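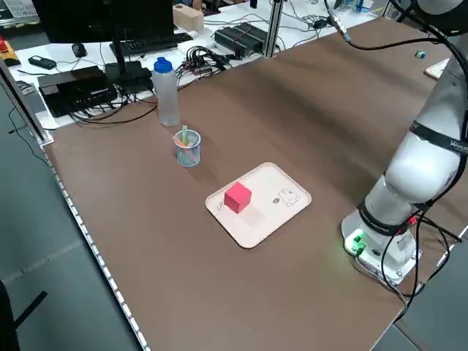
Istside - Bench Cell 7, Monthly Inspection
Inspected by: Tsung-han Leung
Countersigned: Shuk-fan Chang
Date: Jun 9, 2020

1. Base mounting bolts. PASS. Torque marks aligned, no movement when pushed by hand.

2. Base connectors. PASS. Green plugs fully seated, green light on at the front of the base. Retaining screws nipped up.

3. Cables at table edge. ACTION. The black cables leave the base over the right edge and loop down to the floor area. Fit edge protection and lift the loops clear of the walkway.

4. Overhead cable. PASS WITH COMMENT. No chafing. Slack is sufficient at full reach, but the tie fitted in February has gone brittle. Replace with hook-and-loop.

5. Joint covers and black bands. PASS. Wiped down. No grease at the seals.

6. Work surface and tray. PASS WITH COMMENT. Tray position checked against the Rakomix setup sheet with the red cube on the left half. Water bottle and marker cup to be moved off the surface before any powered run.

7. Rear table. ACTION. Cables are tangled at the white power strip. Separate mains from signal and label both ends. Keep the ribbed tops of the two black boxes clear.

8. Frame and edge rail. PASS. Aluminium posts square, fixings tight.

9. Emergency stop. PASS. Tested from standstill and at 70 mm/s. Reset needed the pendant each time - correct.

10. Running hours. 659 at time of check.

Items 3 and 7 to be closed within 12 working days. Cell may run at reduced speed until then. S. Chang to recheck.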